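Demonstration hosts and open day participants wanted
Ernbridge Robotics Workshop, Zamthorpe
Part-time, paid, October only

Every October we open the doors to the public and every October we remember that engineers are not, as a group, good at talking to strangers. Last year one of ours spent the better part of an afternoon explaining joint friction to a man who had come in to ask where the car park was. He stayed for all of it. We would like to do better by the next one.

So we are looking for people to host visitors at our open day, and, separately, for members of the public willing to come in beforehand and be practised upon. You can apply for either. You can't do both, as you would know where the biscuits are and it would spoil the test.

What the open day is

We build and teach robots to do small household jobs, most of them in kitchens. On the day, visitors move in groups through the workshop, stopping at each bench to watch a job being attempted. Attempted is the word we have agreed on. The main bench this year is breakfast, run by Carmela Salcedo, who has worked on gripping soft and crumbly food for longer than she likes to put on a form. After that comes the folding bench, then the cupboard bench, and then a table where Maximiliano Villanueva will let you steer an arm yourself, provided you have listened to the safety talk and are not wearing a scarf.

Last October we had 223 visitors through, which was more than the building enjoyed. This year places are ticketed and groups will be smaller. We have also moved the coats.

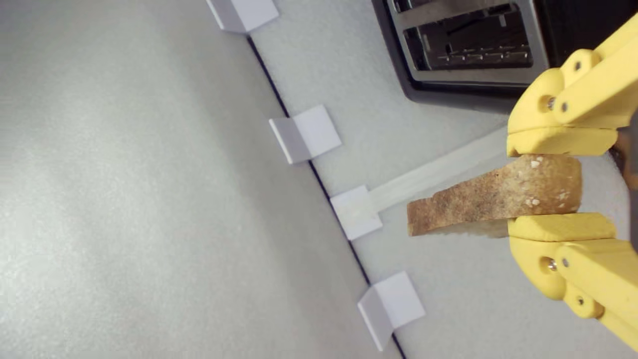

Why is bread such a difficult thing for a robot to pick up?

Bread changes from slice to slice. A fresh slice squashes if it is held too firmly, a well-toasted one can snap or shed crumbs, and a thick crust at one side can tip the whole thing out of balance. A person makes small corrections without thinking about them. A robot has to be given some way of judging how hard to hold on, and then has to be allowed a great many goes at it.

You will be asked that question, or one very like it, by every group. The other regulars are whether it can do tea (not yet), whether it will take over (please refer to the previous answer) and whether visitors may eat the toast (no). A host who can give the fortieth reply as kindly as the first will be worth a great deal to us, although, as you will see further down, the figure we have settled on is 100.

What hosts do

You will meet a group at the door, take them round the benches, keep them behind the yellow line, and move them on when the bell goes. You will introduce the person at each bench and then, this is the skilled part, interrupt that person when they start drawing on the whiteboard. If a demonstration stalls, you carry on talking while somebody resets the arm. It may be a short wait or a long one. Previous hosts have found it useful to have an anecdote ready. One had a ukulele, and we would ask applicants to leave theirs at home.

There is one training session, in the evening, starting at 6pm. It covers fire exits, what the red button does, who may press it (anyone) and who tends to (children under seven). Soup is provided.

What we need from you

A clear voice. Patience with both the public and the staff. Comfort standing up for several hours on a concrete floor. You do not need to know anything about robots, and if you do, we ask that you keep it under control. Experience in a museum, a school, a shop or a large family is all useful.

What practice visitors do

You come in for an hour in the week before, get taken round by a nervous host, and ask whatever you like. Be as awkward as you would be in real life. Afterwards you fill in a form of two pages, the second of which is blank, for feelings. We would particularly like to hear from people who use wheelchairs or hearing aids, people with small children in tow, and anyone who came last year and left early. Children must bring an adult and stay within reach of them.

Pay and practicalities

Hosts receive £100 for the day, with training paid on top. Practice visitors receive a £10 voucher for the Paredes café across the yard, where it will buy you lunch if you avoid the fish. The total budget for all this is £2,165, a sum arrived at by a process we were not shown, so please don't try to haggle.

The workshop is on the ground floor of the old Gusetti building, past the tyre place. The entrance is step-free and there is an accessible toilet. Buses stop at the end of the road. Parking is poor.

How to apply

Send us a few lines by email saying which role you want and why, marked for the attention of Carmela Salcedo. Hosts should also tell us about a time they got somebody to stop talking without offending them. No CVs, please. We will reply to everyone, and shortlisted hosts will be invited in for a chat at the breakfast bench. Have something to eat first.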